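Workstation Teardown Gallery: Dell Tower, Processor and Memory

Posted 5/13/24

The pictures on this page cover the inside of a Dell desktop tower with the side panel off and the processor socket open. They belong with the written procedure for processor removal and reinstallation, which is kept separately. The notes here are limited to parts and to the points that come up most often at the bench.

The tower is part of the Grustberg lot, a group of 518 office and engineering machines received in April. Most of the lot is the same chassis with the same board. Differences between units are in the memory, the drives and the graphics card. The processor and socket are handled the same way on all of them.

Before any unit is opened:

Power cord out, then hold the power button for a few seconds.
Wrist strap on and clipped to bare metal.
Case on its side, open side up.
Drives logged by serial number on the intake sheet.
Cooler removed and set down with the contact face up.

The cooler comes off before the socket is touched. On these units it is held by screws, and they are loosened a few turns at a time in a cross pattern. If the cooler does not lift, it is twisted slightly to break the paste. It is never pried. A processor pulled up with the cooler is a reportable fault, even when the socket looks fine afterward.

1. Socket and memory slots

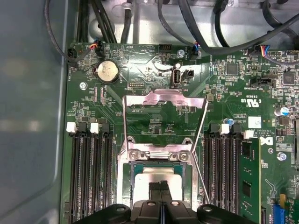
Load plate open, processor seated. Memory slots on both sides of the socket.

The load plate is the hinged silver frame. The thin lever beside the socket clamps it when closed. To open, the lever is pressed down, moved slightly outward to clear its catch, and raised under control. It is under spring tension and should not be allowed to snap up.

The board has memory slots on both sides of the socket. One green module is fitted at the far right, and the slots to the left of the socket are empty. Modules can stay in during processor work if they are clear of the hand and the tool. Taller modules are removed first and bagged with the slot number written on the bag.

The coin cell sits at the upper left in a round black holder. It is replaced on every unit that will be resold, regardless of measured voltage. Old cells go in the battery tub with tape over both faces. The BIOS clock is reset after the new cell is in, and the date is checked again the next day.

Fan and front panel leads connect near the top of the board. These are pulled by the plug body. Pulling on the wires has damaged connectors in earlier lots, and a replacement lead costs more in bench time than it does in parts.

2. Whole tower, side panel off

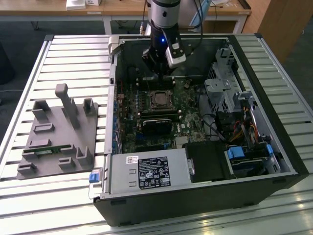
Cornby Equipment Recovery - Desktop and Workstation Bench

The tower lies on the slatted aluminum table with the board facing up. This is the standard position for all socket work. A tower left upright puts the board vertical, and a loose processor can then slide out of the socket when the load plate is opened.

General layout of this chassis:

Board in the center, socket near the middle of it.
Graphics card next to the memory slots.
Blue expansion slot covers at the rear of the case.
Gray drive cage, with the power leads below it.
Hard drive in its own bay, held by blue plastic clips.
Power supply along one side, with a blue release tab at the end.

Blue plastic on this chassis marks parts that are meant to be handled without tools. The slot covers, drive clips and power supply tab all follow this. If a blue part does not move with light finger pressure, something else is still holding it, usually a cable routed over the wrong side. Check the cable before adding force. Broken drive clips are the most common damage found on incoming units, and the spares bin is down to 50.

The power supply label is copied to the intake sheet before the unit is pulled. Model and rated output are both needed. Two versions were found in the Grustberg lot and they are not interchangeable in the higher configurations. Where the label is worn or missing, the supply is set aside for load testing.

Loose power cables are folded back toward the drive cage and held with a reusable strap. Cable ties are not used inside the case. Cutting them off again has nicked insulation on more than one occasion.

The fan duct next to the drive bay has to be put back. Units without it pass a short functional test and then run hot on the long one. It is now a line item on the outgoing checklist, after several units were returned from the Contreras order with the duct missing.

3. Processor and paste

Paste removal is done in two passes. The first pass takes off the bulk with a dry lint-free wipe. The second uses a wipe dampened with isopropyl alcohol, 90 percent or better, worked from the edge of the heat spreader toward the middle. Working outward pushes paste over the edge of the package and onto the green substrate, where it is slow to clean.

Wipes are Fitex, cut in quarters. Paper towel sheds fiber and is not to be used, including for the cooler face. Cotton swabs are acceptable for corners and for the screw recesses in the retention frame, but not inside an open socket.
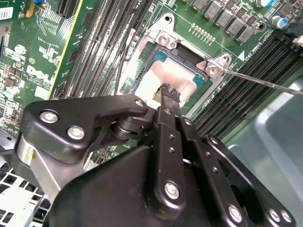
The bulk of the old paste should be off before the processor is lifted. Residue left on the heat spreader is acceptable at that stage if it is thin and does not reach the edges. The second pass can be completed with the processor out and held by its sides. A full clean in the socket is possible but takes longer, and any solvent that runs off the package ends up where it is hardest to see.

Lifting points:

Grip by opposite edges of the package.
Lift straight up. Do not tilt or slide.
Place in a tray directly, label side up.
Fit the plastic socket cover at once, before any other step.

The socket cover is the part most often skipped. A bent contact in an open socket is usually not repairable at bench rates, and the board then goes to parts. The bench holds 1,000 covers in the second drawer, so there is no need to save or share them. Covers with a cracked corner are thrown out.

Inspection is done under the ring light at low magnification. Look across the contacts at a shallow angle, first along one axis and then the other. A bent contact shows as a break in the pattern of reflections. If one is found, photograph it, fit the cover, tag the board and move to the next unit. Straightening is not attempted on the line.

The screws in the retention frame stay in place during normal processor work. They are removed only when the frame itself is being replaced. They are not the same thread as the cooler screws. The two types go in separate dishes when both are out.

4. Reinstallation notes

Units going out complete are rebuilt with the original processor unless the order states a different one. Match the corner mark on the package to the mark on the socket and lower it straight in. No pressure is applied to seat it. When it is down correctly it sits flat and level on all sides. The plate is then lowered and the lever brought down and under its catch. Some resistance at the lever is normal.

New paste is applied as a single small amount in the center. Spreading by card or finger is not needed with this cooler. Tighten the cooler in the same cross pattern used for removal, in small steps, until each screw stops.

Memory goes back in by slot number. On this board the numbering does not run straight across both sides of the socket, so follow the diagram printed inside the side panel. A unit that powers on with a memory fault after reassembly has a module in the wrong slot far more often than it has a failed module.

After closing, each unit is started twice. The first start may be slow while the board detects the memory again. The second should be normal. Record both on the sheet, along with fan behavior and any message shown on screen. Units with a chassis intrusion message need the alert cleared in setup before they go to the long test.

Related pages: Intake Sheet Fields, Power Supply Versions, Drive Removal and Wiping, Battery and Paste Disposal.

Corrections to this page go to the bench lead in writing, with the unit tag number where one applies.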